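Godoy 卓上把持パイプライン README

概要

Godoyは、卓上の小物を対象にした認識・把持計画・制御のソフトウェア一式です。固定カメラの画像から物体の領域を切り出し、手首カメラの画像で最終的な接近方向を決め、アームとグリッパーに指令を出します。このREADMEでは、緑色の起毛布を敷いた卓面で収録したデータ群(セット名 Flavard)の内容と、それを使った再生・評価の手順をまとめています。

学習済みの重みは含まれていません。重みの配布と更新はMurnitzリポジトリ側で行っています。

構成

perception/ 領域分割、卓面推定、影の除去
planning/ 把持候補の生成と順位付け
control/ 軌道の補間、速度制限、停止処理
tools/ 記録の再生、ラベル付け、時刻合わせ
configs/ 卓面ごとの設定ファイル

収録データ

Flavardには429件のエピソードが入っています。各エピソードは固定カメラと手首カメラの画像列、関節角、グリッパー開度、指令値からなります。時刻はすべて制御側の時計に揃えてありますが、手首カメラだけは転送遅延の補正を再生時にかける方式です(後述)。

卓面の布は毛足の向きで明るさが変わります。単色の背景を前提にした差分処理では、毛が寝た部分が別の領域として残ることがあり、perception側ではこの領域を卓面に統合する処理を入れています。影も同様で、物体の右下に伸びる影が物体本体とつながって検出される例が多く見られます。
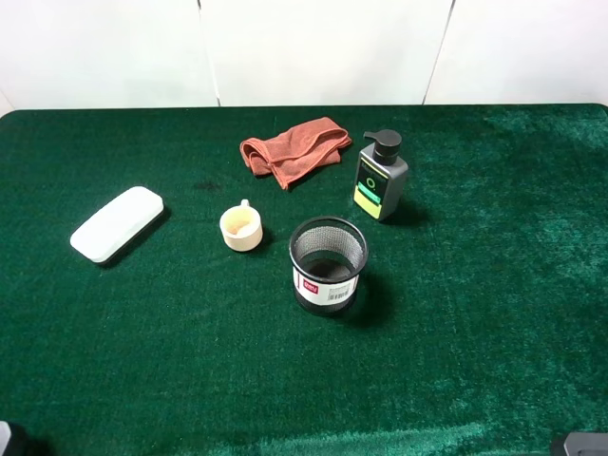
図1 固定カメラの画像。橙色のタオル、ポンプボトル、白いケース、小さなカップ、黒いメッシュのペン立て。

物体の種類ごとの注意点を挙げます。

メッシュのペン立て:網目越しに内部の暗い部分が見えるため、領域分割の境界が内側に入り込みやすい物体です。上縁の黒い帯を手がかりに円筒を当てはめ、把持候補はその円筒から作ります。設定項目は fit_cylinder です。

タオル:形が決まらないので、姿勢は推定しません。輪郭と高さの分布だけを使い、盛り上がった部分を候補にします。

カップ:持ち手が小さく、本体の向きの推定に失敗すると候補が持ち手側に偏ります。中身の有無は認識の対象外です。

ポンプボトル:ノズルの向きを別ラベルとして持っています。上から接近する候補は、ノズルの周囲に余白を取ってから評価します。ラベル面の文字は読み取りに使っていません。

白いケース:表面が滑らかで模様が少なく、特徴点はほとんど取れません。輪郭の長辺から角度を求めます。

布の染みや小さな付着物は、物体としてラベル付けしないことにしています。面積が200画素未満の領域は、初期設定では候補生成の前に捨てます。小さな部品を扱う場合は min_area を下げてください。下げると布の上の白っぽい点が候補に混ざるので、色のしきい値も合わせて調整が必要です。

手首カメラ

手首カメラの画像は、把持の直前の位置合わせに使います。視野の下側には左右の指が常に入る前提で、指の領域をマスクしてから卓面と物体の推定に渡します。マスクはグリッパー開度に応じて切り替わり、開度ごとのファイルが configs/finger_mask/ にあります。グリッパーを交換したときは作り直してください。

画像全体がやや甘く写るエピソードが一定数あります。ぼけの度合いは各フレームに blur_score として記録してあり、評価時に除外するかどうかを選べます。学習用の分割では除外していません。

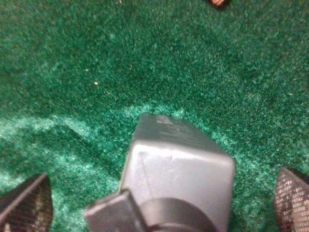 図2 手首カメラの画像。下側の左右に指、その間に灰色のブロック状の部分と黒い円筒状の部分。

図2のように視野の中央下に大きな形状が入る画像では、指のマスクだけを適用するとその形状が把持対象として検出される場合があります。近距離の固定領域を除外する設定(near_mask)を必ず有効にしてください。初期値は有効ですが、古い設定ファイルを引き継ぐと無効のまま読み込まれます。

視野の端にわずかに写る物体は、手首カメラ単独では種類を決めません。固定カメラ側の追跡結果を投影し、対応が取れたときだけラベルを引き継ぎます。対応が取れない場合は unknown のまま残します。

再生と評価

1. 設定ファイルを選びます。Flavardでは configs/green_pile.yaml を使います。
2. tools/replay を実行し、エピソード番号を渡します。番号を省略すると全件を順に処理します。
3. 手首カメラの遅延補正値を確認します。初期値は45ミリ秒です。収録時の値はエピソードのヘッダーにあり、異なる場合はヘッダー側が優先されます。
4. tools/score で把持候補の順位と実際の指令を比較します。結果はCSVで出力されます。

再生中に固定カメラと手首カメラのフレームが2枚以上ずれると、警告を出して該当区間を飛ばします。飛ばした区間は skipped.txt に残ります。

実機で使う場合

control/ は速度と力の上限を設定ファイルから読みます。上限が書かれていない設定では起動しません。Trorkbridge経由で接続する構成では、通信が途切れたときにアームを現在位置で保持し、グリッパーの開度も変えません。再接続後の自動再開には対応していないため、操作者が状態を確認してから resume を送ってください。

卓面の高さは起動時に一度だけ推定します。布を敷き直したあとは calibrate_table を実行してください。起毛布では奥行きの値が毛足の分だけばらつくので、平面の当てはめには中央値を使っています。

既知の問題

・毛足の明るい帯と暗い帯の境目で、卓面が二つの平面に分かれることがあります。merge_plane の角度を広げると改善しますが、薄い物体が卓面に吸収されやすくなります。
・黒い物体と影が重なると、輪郭が影の側に広がります。
・橙色のタオルが手首カメラの視野の端に少しだけ入った場合、自動露出の変化で色ラベルが赤に振れます。
・12月より前の記録形式は、tools/convert で変換しないと読み込めません。変換後は元のファイルを参照しないので、移動しても構いません。

変更履歴

1月18日(土)
near_mask を初期設定で有効化。finger_mask の読み込み順を修正。skipped.txt に区間の開始時刻と終了時刻を追加。

12月
記録形式を更新。ヘッダーに遅延補正値を追加。green_pile.yaml を追加。

不具合の報告には、エピソード番号、使用した設定ファイル、skipped.txt の内容を添えてください。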